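Search the manual
Enter word or part number
Shares 200 Comments 2

Flullico 471 Floor Oil – User Manual
Section 6. Furniture and daily use on the oiled floor

Please read Section 5 (Drying) before you start with this one. The steps below are for parquet, herringbone and straight boards which were treated with two coats of Flullico 471. If you have used only one coat, go back to step 5.4.

6.1 Before you bring furniture

1. Do the cloth test. Press a clean white cotton cloth on the floor for one minute, in three places: near the door, in the middle, and in the darkest corner. If the cloth takes any color, wait until the next day and repeat.
2. Close the windows if there is rain or strong sun. Quick changes of air make the oil dry unevenly, and this can be seen later as dull spots between the blocks.
3. Vacuum with the soft brush. Do not wash the floor yet. The first washing is described in 6.4.
4. Check the feet of every piece of furniture. Old felt pads often have small stones pressed into them. Remove them with the scraper, also the rest of the glue, and put new felt.

NOTE: If you finished the second coat on Friday in the evening, do not plan to have chairs rolling on Monday morning. Walking in socks is possible, rolling is not.

CAUTION: Cloths with oil on them can catch fire by themselves. Put them in water in a closed metal can. Do not leave them in a pile, also not outside.

6.2 Chairs with casters

Casters are the hardest load for an oiled floor, because all the weight goes to small points and these points move. Hard casters are made for carpet. Soft casters are made for wood and stone, and usually they have a ring of a second material on the wheel.

1. Turn the chair on its side on a blanket.
2. Pull each caster straight out. If it does not move, use a flat lever with a piece of cloth under it.
3. Clean the hair and dust from the stem.
4. Push the soft caster in until you hear a click. Pull once by hand to check it.
5. Put the chair on the floor and roll it slowly along the direction of the blocks, then across.

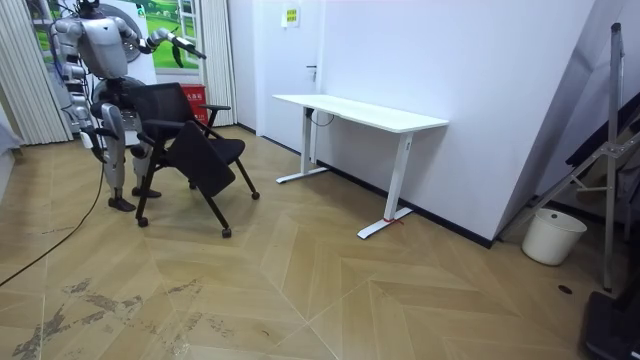 Fig. 9. Office chair.

6. Look at the floor from a low position, against the light. If there are thin gray lines, the casters are too hard or not clean.

Chairs with a writing tablet need one more check. When somebody leans on the tablet, more weight goes to the casters of that side, and the soft ring wears there first. Change places of the left and right casters every April, or more often in a school.

If a chair stands always in the same place, you can use a mat. It must be a mat for wooden floors, without spikes and without a rubber back. Rubber can leave a yellow shadow which no cleaner takes away. Lift the mat once a month so the wood below gets light – otherwise you will have a pale rectangle. 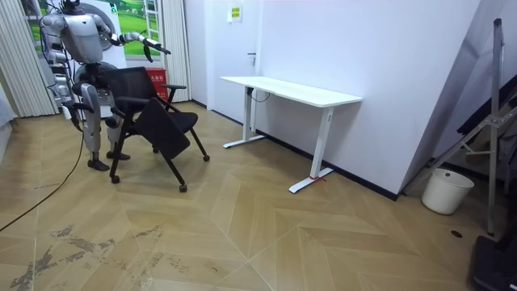
Svetozár Machala
Technical writer, floor care manuals

6.3 Tables and heavy pieces

1. Always lift with two persons. Do not push a table, even if it has felt.
2. For metal legs use the plastic cap with felt inside, not the glued pad alone. Glued pads move sideways on a narrow leg and then the metal touches the wood.
3. For pieces which stand more than one year in one place, put a cork disk under each foot. Brostano disks fit most round legs. For square legs cut the disk from an Avotiņš cork sheet, two millimeters smaller than the leg on every side.
4. If the table rocks, correct it with the foot screw. Do not fold paper under the leg. Paper takes water when the floor is washed and keeps it against the oil.

NOTE: Under older Guvwood tables the foot screw has a left thread. Turn it the other way than you expect.

6.4 First washing

Wait two full weeks. Then mix 200 ml of floor soap into a bucket of lukewarm water. For a floor with much dirt from the street use 400 ml, but only this one time. Press the mop well, so it does not drip. Work along the blocks and dry with a second cloth while you go. A white film after drying means too much soap. Wipe once more with clean water.

Do not use steam, vinegar or a microfiber pad with a rough side.

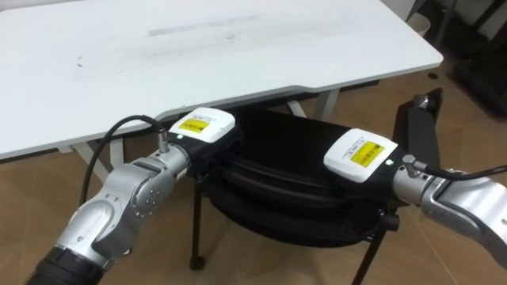 Piret Toom wrote: I followed 6.3 with the cork disks and it works well, but in our rooms the soap left a film also with the smaller dose. Our water is very hard. When I took half of it the film was gone, so maybe this can be added in 6.4.

Reply from the manual team: Thank you, this is correct. With hard water begin with half of the dose and add more only if the dirt stays. We will put it in the next edition.

Continue to Section 7. Repair of scratches and water marks

© Flullico. All rights reserved. Contact | Back to top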